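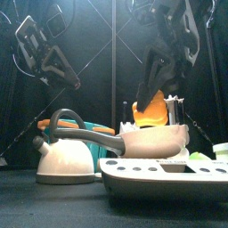

Stondgate
Home | Reviews | Benches and Cells | Spares | Forum | Search

27/08/2026
By Kylie Tuhiwai

Asura gripper finger set, long-term review

The Asura fingers come in a padded box with the air of a fountain pen, and at 127 pounds a pair you may feel you should be signing something with them. They are black, hollowed out into a triangle so they give a little when they meet an object, and they bolt on with a supplied key that fits nothing else in the building.

I have had two pairs on our twin-arm cell since January. The arms hang down over a dark table and spend their days among toy kitchen things: a kettle, a frying pan, a small stove, an orange rubber object of the sort a finger either grips nicely or fires across the room. The Asuras grip it nicely. The old Trendus set had more of a throwing arm.

Fitting is where the marks come off. The leaflet allows 30 minutes for a pair. My first took a morning, most of it spent finding out that the spacer goes in before the plate and that the drawing shows it going in after. Ott Pärn did the second pair and was finished before his tea was drinkable, so allow for character.

Re-zero each arm after fitting, empty, well clear of the table. Skip this and the fingers will shut a shade to one side for ever, and you will blame the software, which will let you.

Upkeep is dull in the best way. I wipe the tips with a damp cloth on Mondays, check the bolts, and look over the cable loops by the wrist for rubbing. The log says one tip gave up at 2,004 cycles, which Paju, who sell them here, replaced by post with a compliments slip and no screws. Buy spare screws. They are an odd length and they roll.

Would I buy them again? Yes, with a sigh. The leaflet wants rewriting and the key wants tying to the bench with string. Four out of five, and the string is extra.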